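Fuvthorpe Robotics Club – Workspace Safety Checklist, with comments
October 2019
Filled in by: Hsin-yi Chuang
Room: upstairs workshop, Eltenness Hall
Project on the go: Tam (teaching a student-built arm to tidy a desk, using hand-held grippers)

Hello everyone, and thanks for your patience while I got this typed up. I went through on my own before the evening session and then again once people had started, as a room looks very different when it has students in it. Each item is marked OK, FIX or WATCH, and I've put my comments underneath. Please read the comments too, even if your bench got an OK – some of them are compliments!

1. Exits and walkways
Both doors open fully and the hallway is clear. OK
Comment: Lovely to see the bike gone from the back stairs. Whoever moved it, thank you.

2. First aid kit and extinguisher
Kit stocked, extinguisher tag current. OK
Comment: We're down to the tiny bandages, the ones that only fit a pinky. I'll pick up a box of the regular ones on my way in next week. The extinguisher is due for its yearly service in January and I've written that on the calendar by the sink.

3. Battery charging
Charging only on the metal shelf, with somebody in the room. WATCH
Comment: The shelf itself is great. I did find one pack still on the charger when the last group was putting coats on, and we've agreed that the person who plugs it in is the person who unplugs it. The paper log is back on its clipboard, with a new pencil on a string (the old string, sadly, had no pencil).

4. Soldering corner
Fan working, stands in use, safety glasses within reach. OK
Comment: The glasses are getting scratched. If yours are bad enough that you're peering over the top of them, tell me and I'll replace them. We have 70 dollars left in the small-parts money, which will cover a few pairs.

5. Student-built arm (Vonis)
Stop button tested from both sides of the bench. OK
Tape line on the floor visible. FIX
Comment: The stop button worked every time we pressed it, and the younger kids enjoyed being asked to press it, so we may have tested it more than we strictly needed to. The tape line is peeling near the window end and needs redoing before the arm runs again at full reach. It should sit 108 centimetres out from the base, measured from the bolt and not from the edge of the plate.

6. Hand tools and blades
All knives closed and in the drawer. OK
Comment: One hex key missing from the metric set. Check your pockets, please, and your laundry.

7. Demonstration tables for Tam
Household items set out, grippers in hand, tables steady. OK
Cords and floor area. WATCH
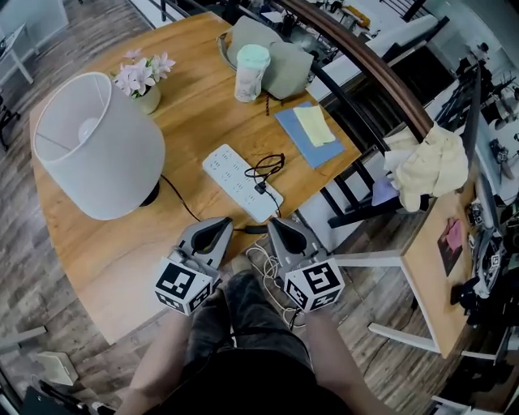
Item 7: table with lamp, power strip and both grippers in use. Mind the charging cable over the edge and the white cables by the feet.

Comment: I'm fond of this table, and I know a lot of thought went into making it feel like somebody's real desk. My worries are all about cords. A power strip is a perfectly fair thing to practise around, but please have it unplugged at the wall whenever it's part of the set-up, and say so out loud to your partner before you start. Any cable that hangs down should be brought back up or taped along the leg. Cables on the floor go behind the person, where shoes won't find them, and I'd like that done before anyone picks up a gripper. Bare forearms are fine for this work – bracelets and dangly sleeves are what we want to avoid.

Keep the code faces on the cubes clean as well. A dry cloth is plenty.

8. Lifting and storage
Nothing heavy above shoulder height. FIX
Comment: The bin of spare motors has crept back up to the top shelf. Two people to bring it down, please, and it can live under the long bench.

9. Sign-in sheet
Complete and legible. WATCH
Comment: Complete, yes. Legible is another matter, my dears.

To be done before the next session: tape line (item 5), floor cables (item 7), motor bin (item 8). Initial beside each one on the paper copy by the door when it's finished, and come and find me if you run short of tape – there's another roll in my desk.

Hsin-yi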